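The Long Life of the Short Song

In April the independent label Premomar released its annual report to artists, a document of no great length that is seldom read outside the companies whose names appear in it. This year it has been passed around rather more widely. Its second chapter sets out, track by track, how the songs in the label's catalogue are now being heard, and it raises a question that songwriters, managers and publishers have been putting to one another for some time: what exactly is a hit, when the public no longer has to buy it?

For most of the history of recorded music the answer was a matter of shop receipts. A single was pressed, sent out, played on the radio and sold over a counter. The chart measured a decision made once by each buyer. A record played every evening for a year counted the same as one played twice and put in a drawer. Streaming has replaced that single decision with a great many small ones, and the trade has had to rebuild its habits around them.

Nga Thân, who has managed Premomar's catalogue through most of this change, describes the older system with some affection but little regret. "A sale told us that somebody had wanted the song on one particular afternoon," she says. "A stream tells us they have come back. We are still learning how to value that, and our contracts were written by people who never had to think about it."

The contracts are indeed the heart of the matter. Under the label's earlier terms, an artist's share was fixed at the point of sale and rose in steps as the number of copies increased. Those steps have very little meaning for a listener who pays a monthly fee and plays whatever comes next. Premomar has therefore moved its newer signings to a flat share, paid quarterly, with a separate payment for songs that remain in regular rotation beyond 60 weeks. The longer measure was chosen after a review of the back catalogue, which showed that a number of modest releases had overtaken far more celebrated ones simply by failing to go away.

The best known of these is "Grosar", a slow and rather plain ballad recorded by the duo Asfaw for their first album. On release it reached the lower end of the national 100, stayed there for 3 weeks and disappeared. No video was made. The duo themselves dropped it from their concerts after a single tour. It was later placed on a number of playlists intended for studying and for late evenings, and it has been played steadily ever since. It now earns more in a quarter than it did in the whole of its first year.

The effect on writing has been considerable. Listeners who skip a track in its opening seconds bring its author nothing, and introductions have shortened accordingly. Choruses arrive sooner. The fade, once the usual way of ending a pop record, is rare in the label's recent output, and the bridge is becoming so. Several of the writers consulted for the report regard these changes as a loss. Others point out that the seven-inch disc imposed limits of its own, and that much admired work was made within them.

There is less agreement about the album. Premomar continues to release full-length records and to print a small quantity on vinyl, for which demand has held up well. Most of its artists, however, now issue up to 2 songs at a time, gathering them into an album once the greater part has already been heard.
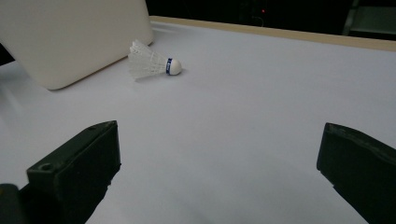
The publisher Pondach, which administers the rights in many of the label's songs, has taken a more cautious line. It holds that a song's worth should be judged over a decade and has declined to alter its terms on the strength of a few years' figures. Its position is that a composition may be recorded again, used in a film or taken up by a choir, and that none of these uses is well predicted by what happens on a streaming service in the weeks after release.

The two companies have nevertheless agreed to share their listening data, and a joint paper on the payment of session musicians is in preparation. This last subject has received too little attention. Players engaged for a flat fee have no claim on a recording that finds its audience years later, and the pianist on "Grosar" was paid for one morning's work.

Asfaw, for their part, have returned the song to their concerts. It is placed near the middle of the programme, in its original key, and the fade has been replaced by a held chord.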